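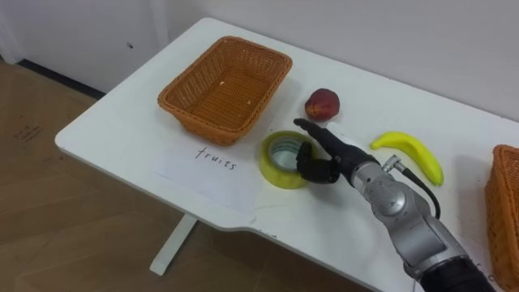 Flolledano open day: who else went?

Posted by tapeworm_88 on 2022-03-31

So I finally made it out to the Flolledano open day and I've got opinions, plus a few pictures. Short version: go if they run another one. Parking is terrible, the coffee is fine, and they let you stand a lot closer than I expected.

The part I cared about was the sorting demo. Two baskets on a white table, one labeled with a handwritten sheet, a few things to sort, one humanoid, go. I got in with the second group, 14 of us, and Leonie Lockyer did the talking. She was great — took every dumb question we had (several were mine) and never once reached for a slide. 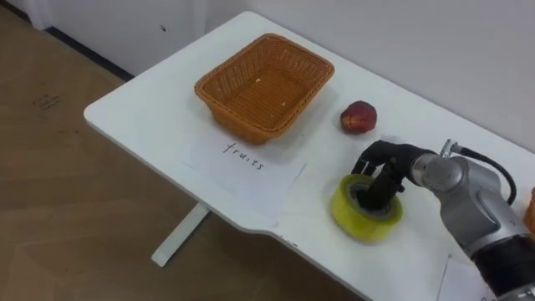

Fingers down the middle of the tape roll, fruit still out on the table.

I figured it would pinch the roll from the outside like I would. Going in through the core made me grin like a little kid.

gantry_gus wrote:

Thanks for posting! I had a ticket and got stuck at work. Was it running by itself or was somebody driving it? That's the whole question for me. I saw the Ravska one in December and there was a guy behind a curtain with a headset the entire time. Nice guy, but come on.

tapeworm_88 wrote:

I asked! Leonie said the morning groups got the autonomous version and the late ones could ask for teleop. I didn't see anybody with a controller, but I also wasn't checking behind doors, so take that for what it's worth.

nillport_nell wrote:

I was in the group after yours and I'm going to be the grump. It's slow. My five-year-old could clear that table before the thing got its arm lined up. I drove 88 miles from Nillport for this and I was kind of hoping for more than fruit and tape.
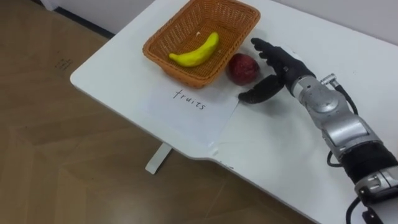
I do want to stick up for the hands, though, grumpy or no. I build grippers for a hobby and mine are all two flat jaws and a prayer, so I spent most of my slot staring at the fingers and pretty much ignored the talk. What I liked was how wide it opens before it commits. Look at the dark red fruit by the basket: fingers bunched up on one side, thumb way out on the other, tons of room. My jaws would have shoved that thing across the table by then. The banana's in the basket already, and a banana is a pain to pick up with anything I own. So yes to the hardware, no to the speed. And somebody please fix the sound in that room.

siya_m wrote:

Slow compared to what? A kid has had five years of full-time practice. I've been on a team that tried to get one arm to put one object in one bin, and we burned 458 attempts before it stopped embarrassing us. I'd take slow and calm any day.

nillport_nell wrote:

Compared to the video they sent out with the tickets! It was sped up and it only said so in tiny letters at the end. I'm fine with slow. Just tell me before I buy gas.

siya_m wrote:

OK, that one I'll give you. Put the speed in the corner of the video, people.

tapeworm_88 wrote:

Agree with Nell on the video and with Siya on everything else, which makes me no use to either of you, sorry. One more since gus wanted to know about the setup. There's a long black cable running off the robot and across the floor, so no, it wasn't untethered, and I'd keep that in mind before anybody gets excited about it wandering around a house.
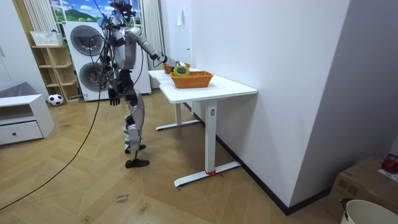
I asked Leonie if they planned to get rid of the cable and she said it was on the list, with a face like it was a long list. She was more interested in talking about grasping anyway, and after the tape thing so was I.

gantry_gus wrote:

The cable doesn't bother me at all. Ravska's had one too and they kept it out of every shot. I'd much rather see it. Did it have its legs under it or was it hung off a stand?

tapeworm_88 wrote:

On its own two feet, one a bit ahead of the other. I never saw it walk, and walking wasn't part of our session.

anathi_t wrote:

Does anyone know if Tzavaras is doing one this year? Their signup page has been dead for weeks and I emailed twice.

siya_m wrote:

Try calling. Ruan Msimang runs their visits and he picks up the phone, he just doesn't read email. Bring shoes you can stand in, there are no chairs.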